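Buying and Storing Fresh Produce
Handout 9: From the Market Stall to the Kitchen
Household Food Studies, Irkero Adult Learning Centre

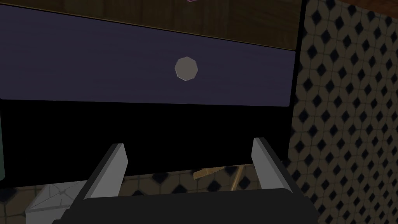

Fresh fruit and vegetables lose quality at very different rates, and the order in which they are put away after shopping has a considerable effect on how much is eaten and how much is thrown out. Students should read this handout before the practical session on storage and bring a list of the produce currently held at home. Potatoes, onions and garlic do not require refrigeration and are best kept in a dark, well-aired place. A closed kitchen drawer, such as one with a plain purple front and a single round knob, will keep out the light but may allow little movement of air, and its contents should be checked regularly. Potatoes and onions should be stored apart.

1. Selecting produce at the stall

Weight is a better guide than size. A lemon or a cabbage that feels heavy in the hand generally holds more moisture than a larger one that feels light. Leaves should be crisp and stalks freshly cut. Small marks on the skin of apples and pears are of no importance if the fruit is to be cooked, and marked fruit is often sold at a lower price towards the end of trading.

Soft fruit should be examined from underneath where the container permits it. Juice on the base of a punnet is a sign that the lower layer has been crushed.

2. Seasonal buying in December

The stalls at Skevura market carry leeks, parsnips, swede, kale, sprouts and stored apples during December. Parsnips of medium size are preferable to very large ones, which may have a woody core. Leeks should be firm along the whole of the white part. Sprouts sold on the stalk keep longer than loose sprouts and may be stood in a jug of water in a cool porch.

3. Storage at home

Carrots and beetroot: remove the leaves before storing and keep the roots in the refrigerator.
Kale and other greens: wrap in a clean cloth or paper and use within a few days.
Tomatoes: leave at room temperature until ripe.
Apples: keep cool and away from leafy greens, as the gas they give off causes leaves to turn yellow.
Mushrooms: keep in a paper bag. Do not seal in plastic.
Herbs with soft stems: stand in a glass with a little water.

Washing should normally be left until the produce is to be used. Soil on root vegetables may be brushed off when dry.

4. Planning quantities

Many households buy too much on one visit. For the exercise, students will plan meals around a purchase of 500 g of kale, a medium swede and a small bag of onions. The plan should show which items are used first and what will be done with any remainder. Soup is acceptable for one meal only.

5. Work to be completed

Visit either Skevura market or the covered hall at Mirkano and note the condition of any two vegetables on sale at more than one stall. Record price, firmness and the state of the cut ends. Written notes should not exceed one side of paper and are to be handed in at the start of the next session.

Students who missed the previous handout, on weighing and pricing, may collect a copy from the office in the Dai building.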